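Jikitura packable down jacket: one winter in

By Mostafa Saber
5 November 2025

I bought the Jikitura in April, when it was marked down and I had just come home from a very cold week of camping with a fleece that might as well have been a paper towel. So I've had it for the tail end of one cold spell, a soggy summer in a closet, and now the start of a proper fall. That feels like enough to say something useful about it.

First, the warmth. I run cold. I'm the guy wearing a hat in the office. With a thin wool layer under it I'm happy standing at a bus stop at 28 degrees, and if I'm walking uphill I have to unzip after a few minutes. Without a layer under it I wouldn't want to stand still for long below freezing. My old Gelari was a bit warmer, but it was also twice the bulk and made me look like I was smuggling pillows.

The fit is generous through the body and a little snug at the shoulders (I'm a medium in nearly everything and got a medium). Sleeves are long, which I love! My brother-in-law tried it on and said it felt short in the back, but he's six foot three and says that about every jacket ever made.

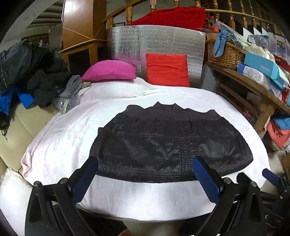

Packing it down

The stuff sack is the weak spot. It's tiny, the drawcord is fiddly, and the first time I tried it at the airport I ended up kneeling on the thing at gate 47 with people stepping over me. Rolling doesn't work well. What does work is shoving it in hood-end last and a fistful at a time, squeezing the air out as you go. Once it's in, it's small enough for the side pocket of my Furness daypack, and I've used it as a pillow on two overnight trains with no complaints from my neck.

Don't store it that way, though. I left mine stuffed all through June and it came out looking pretty sad. Ten minutes in the dryer on low with a couple of tennis balls brought most of the puff back – not all of it, but most.

Washing

I put off washing it for months, then dripped soup down the front and had no choice. Cold water, gentle cycle, a capful of down wash, and three rounds in the dryer. It takes forever. Plan on a whole Saturday afternoon and a book. A few small feathers worked their way out along the seams afterward and I pulled them, which I've since read you're not supposed to do (you pinch them from the inside and draw them back in). Lesson learned.
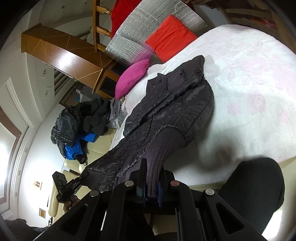

I also want to talk about padded jackets with knit parts, because I nearly bought the Mihăilă one and I still go back and forth on it. Plain elastic edges are fine, and they dry fast, but they let in a draft when you lift your arms to get something off a shelf. A dark ribbed knit against charcoal quilting looks great to me, a bit more like something you could wear out to dinner. My worry is pilling, and how long the ribbing stays damp after everything else has dried. If anyone's had one through a few winters, tell me how the knit held up.

The zipper on the Jikitura has been good. It snagged on the inner flap maybe twice in the first week and then settled down. The hand pockets are lined with something soft and they sit high enough that a hip belt doesn't cover them. There's one inside pocket, too small for my phone, perfect for a transit card and house keys.

I'd give it 8 out of 10. One point off for the silly sack, one for the shoulders. At full price I'd probably wait for a sale, and the spring one was 10 percent better than the one they're running now.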